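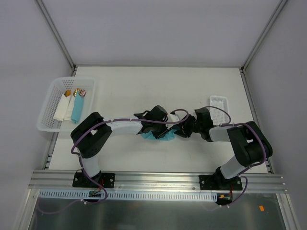

Does an old shirt dropped in a store's take-back bin get made into a new shirt?
Hardly ever. Most of what goes in the bin is resold, cut up for rags, shredded for stuffing or thrown away, and the fiber that makes it back into clothing is a very small share.

Where Do the Old Clothes Go?
Speaker notes, Barnabás Bakos
Dillwood Public Library, February 18, 2020

Before starting
Mic check. Water. Have the Brutden bag and the two swing tags in my jacket pocket, left side. Leave the handouts until the end or people read them while I talk.

Opening
Start with the bag. Hold it up, read it out loud: "Give your clothes a new life." Ask who has used one of these. Hands. Ask who knows where the clothes went. Wait for it, don't fill the silence.

Say that I used them too, for years. I'd do a closet cleanout, drive to the Brutden at the mall, push everything through the slot and get a coupon. Then I'd spend the coupon. Went home with more than I brought in, more than once.

I am not here to say the bins are a fraud. I don't think they are. I think the sign on the front makes a promise that the back end can't keep, and I think most of the people writing the sign know it. That's a milder complaint than fraud, but I'd like it heard.

The words
Slow down here, people mix these up and so did I.

Collected: it went in the bin. That's all.
Diverted: it didn't go straight to landfill from your house. Could still go there next month.
Reused: somebody wore it again.
Recycled: this one covers nearly anything. Stuffing for a moving blanket counts. So do wiping rags. So, on some company websites, does "sold to a third party."

Ask them to notice which word gets the big number in any report. It's nearly always "collected." Collected is easy to measure. You need a scale and a truck.

Not sneering at rags. A rag is a useful thing and somebody was going to buy one. But a rag gets used, gets oily, and goes in the trash. Calling that a loop is a stretch.

Zamfir visit
Zamfir is the sorting house that takes the Brutden bins for our end of the state. I wrote to three companies and they were the only ones who let me in. Give them credit for that, say it clearly.

Luminița Ardeleanu runs the floor. She walked me through one lot from start to finish. The lot weighed 4,000 pounds. Of that, 989 pounds went to the rag cutter. The best of the rest was pulled for resale here, a good deal more was baled for export, a heap went to the shredder, and there was a trash pile too. The part set aside for a mill that spins used fiber into new yarn came to 2 percent.

Say it again. 2 percent. Then stop talking for a second.

Caution to give straight away: this is one lot, at one house. Luminița told me a January lot looks different from a summer lot, with all the coats. I have no business telling you this is the national figure and I won't. If someone in the room writes for the paper, please don't print it as one.

Her line, which I wrote down: "People think the problem is that we don't try. Come and try to get the elastic out."

Why so little
Keep this part short, it's where they drift off.

Blends. Look at the label in whatever you have on. Cotton with polyester, cotton with a bit of stretch, something else with something else. Mechanical recycling tears cloth apart into fiber. It doesn't separate the cotton from the polyester for you. There are chemical ways of doing it, and I've read a lot of press releases about them. I'd like to read fewer press releases and see more shirts.

Short fibers. Tearing cloth up breaks the cotton. Short cotton makes weak yarn, so the mill adds new cotton to hold it together. Then the tag says "made with recycled cotton," and it was, partly.

Trim. Zippers, buttons, thick seams, printed fronts. Each one has to come off or be cut around. Somebody has to be paid to do it, and a pound of new fiber is cheap.

Wrong labels, or no labels. People cut them out when they itch. I do.

(If there's a groan at the chemistry, skip to the tags.)

The tags
Take out the two swing tags.

First tag, Perkell: "100 percent recycled." Sounds like somebody's old jacket. I wrote and asked. The answer was polite and took three weeks. The 100 percent is the outer fabric only, so leave out the lining, thread and zipper. And the material is plastic bottles.

Is that bad? I go back and forth. Bottles are better as a jacket than as litter. On the other hand, a bottle can be turned into a bottle again, and a jacket made from bottles runs into every problem I just listed. What I object to is hanging that tag three feet from a clothing bin and letting shoppers draw the line between them. The Perkell jackets at the mall are on the rack right next to the slot. I can't prove that's on purpose.

Second tag, Brutden house brand: "Made responsibly with better materials." Read it in a flat voice. Ask the room what it commits them to. Better than what?

Where I might be wrong
Do not skip this even if we're running late.

1. Export. It's easy to be gloomy about bales going overseas. Some of those clothes get worn for years by people who picked them out and paid for them, and a whole lot of traders and tailors make a living that way. Some arrive as junk and become someone else's dump. I've heard both told as the entire story. I haven't been to any of these markets, so I'm repeating what I've read, and you should treat me accordingly.

2. The technology could get better. I have been wrong about that sort of thing. I said no one would ever take a phone picture worth printing.

3. The coupon. My guess is that the coupon sells enough new clothes to cancel out the good. It's a guess. I asked Brutden for coupon redemption numbers and was told they don't share them. Maybe they'd prove me wrong. They could share them.

What I do now
Not advice exactly. People always ask, so get ahead of it.

Wear it longer. Dull, I know. It's the only step on the list where I don't have to trust anyone's report.

If it's wearable, give it to a person or to a shop that will put it on a rack in this town. Wash it first. Luminița was firm about this: one damp bag can spoil what's packed around it, and then the whole bunch is trash.

If it's worn out, cut it up and use it. T-shirts, towels and flannel make good rags. Fleece is useless for it and sheds all over.

If it's torn and you won't use rags, the bin is fine. Use the bin. Just don't let it make you feel that the next purchase is paid for.

Mending: there's a table at the back with the sign-up sheet for the April class. I can do a button and a straight hem and I'm not the teacher, which should reassure everyone.

Questions I'll get

"Isn't it still better than the trash?"
Usually, yes. I said so. Better than the trash is a low bar for a company to put on a banner.

"What about the charity boxes in parking lots?"
Mixed. Some are run by charities, some are run by businesses that pay to use a charity's name. Look for a phone number on the box and call it. I called the one behind the hardware store and got a full voicemail box.

"Should they be made to report where it all goes?"
I'd like that. By weight, by destination, every year, with the trash pile included. Zamfir already weighs every pile, so the information exists there. I don't accept that it's too hard to publish.

"Who pays you?"
Nobody. The library gave me a parking pass. I bought the Perkell jacket myself and it's a decent jacket.

"What about shoes?"
I don't know enough about shoes. Glue, as far as I can tell, is the trouble. Don't improvise here like last time.

Closing
Hold up the bag again. Ask them to pick one thing they own with a recycling claim on it, write to the company and ask two things: what part of the item does the claim cover, and what was the material before? Sample letter is on the back of the handout. Short letters got faster answers than long ones.

Thank Luminița Ardeleanu by name. Get the ñ and ț thing right: the last part is "nee-tsa," practice it in the car.

Handouts on the chair by the door. Room has to be cleared for the chess club, so take stragglers out to the lobby.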